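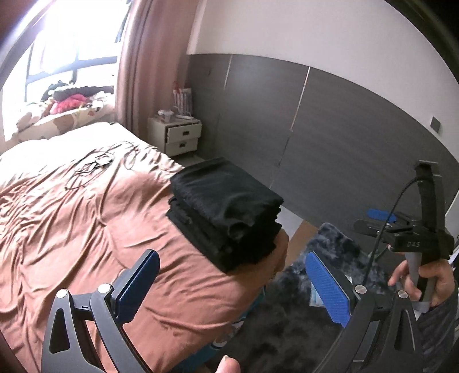

The bus put Shobha Menon down at Sorngate a little after lunch, outside the bakery that used to be the bank. She had a small case and a tin of shortbread, and she walked up the hill because the taxi number on the shelter had been scratched out.

Her aunt's house was the second last in Bulta Street. Hanyu Hou from next door had the key. He'd been feeding the cat since August and he handed over a page of notes about it, written on the back of a power bill.

"She won't eat the fish one," he said. "I've got 22 tins of the fish one, if you know anybody."

Shobha said she didn't know anybody. He nodded and went back to his tomatoes.

Inside it smelled of mothballs and old carpet. She opened the kitchen window, then the one over the stairs, which stuck. The cat watched from the landing and didn't come down. On the fridge was a letter from the council about the rates - $417, overdue - and under it a postcard Shobha had sent from Akanda when she was eight. The colour had gone out of it. She had written that the food was good and that she'd lost a shoe.

She paid the rates over the phone. It took most of an hour, and the woman at the other end kept calling her Mrs Menon, which had been her aunt.

At dusk Hanyu knocked with a bowl of tomatoes and asked if she was going to sell.

"I don't know yet," she said.

"The last lot who looked at number 24 wanted to pull out the lemon tree."

"I wouldn't pull out the tree."

"No," he said. "Well."

He stood on the mat a bit longer, then told her the bins went out in the morning, green lid this time. She thanked him. When she had shut the door she cut up two of the tomatoes and ate them at the sink with salt. The cat came down as far as the third stair and sat there, and Shobha went to look for a tin that wasn't fish.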